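Kuvatent Formensatz - Anleitung für Aufbau und Gebrauch

Abschnitt 3: Brett auflegen und Formen bereitstellen
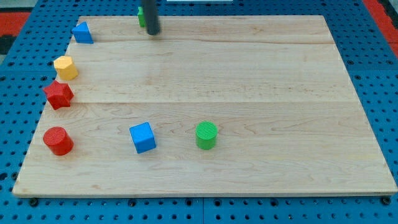
Abb. 4: Brett auf blauer Lochplatte, Formen ausgelegt

Für diesen Abschnitt benötigen Sie das Holzbrett, die Lochplatte aus Abschnitt 2 und die Formen aus dem Beutel. Werkzeug ist nicht erforderlich. Die Lochplatte muss bereits fest und waagerecht liegen.

3.1 Brett auflegen

1. Wischen Sie die Lochplatte mit einem trockenen Tuch ab. Späne oder Sand in den Löchern vorher ausklopfen.
2. Prüfen Sie beide Seiten des Bretts auf Splitter. Raue Stellen mit feinem Schleifpapier in Faserrichtung glätten.
3. Legen Sie das Brett flach auf die Lochplatte. Die Nähte zwischen den Holzstreifen verlaufen quer zur Person, die am Brett arbeitet.
4. Drücken Sie nacheinander auf alle Ecken. Wenn das Brett kippelt, nehmen Sie es ab und reinigen die Auflage noch einmal.

Hinweis: Maserung, Äste und dunklere Streifen sind bei Ahorn normal und kein Grund für eine Reklamation.

Vorsicht: Brett nicht am Rand der Lochplatte überstehen lassen. Es kann beim Aufstützen abkippen.

3.2 Formen auslegen

1. Beginnen Sie links hinten mit dem blauen Dreieck. Es steht auf einer flachen Seite.
2. Legen Sie davor das gelbe Sechseck, dann den roten Stern und ganz vorn den roten Zylinder. Die Reihe muss nicht genau gerade sein. Zwei Fingerbreit Abstand genügen.
3. Setzen Sie den blauen Würfel rechts neben den roten Zylinder und den grünen Zylinder rechts neben den Würfel.
4. Die Zylinder liegen mit der geriffelten Fläche nach oben.

Weitere Formen aus dem Beutel können nach Bedarf dazugelegt werden. Für die ersten Übungen empfehlen wir, bei wenigen Formen zu bleiben und erst später zu erweitern - siehe Übungsheft, Blatt 2.

Hinweis: Der rote Stern und der rote Zylinder haben dieselbe Grundfarbe. Bei Sortierübungen nach Farbe gehören sie zusammen, bei Übungen nach Form nicht. Sagen Sie vor Beginn an, wonach sortiert wird.

3.3 Reinigung und Lagerung

Formen mit einem feuchten Tuch abwischen und vor dem Einräumen vollständig trocknen lassen. In den Rillen setzt sich Staub ab, dort hilft eine weiche Bürste. Wassertemperatur höchstens 50 °C, nicht in die Spülmaschine geben.

Das Brett nur nebelfeucht reinigen und liegend lagern - nicht an die Heizung lehnen, sonst verzieht sich das Holz und die Nähte können aufgehen.

Ersatzformen bestellen Sie einzeln bei Henriques unter Angabe von Form und Farbe. Ansprechpartnerin: Albertina Peixoto.

Weiter mit Abschnitt 4: Übungen für zwei Personen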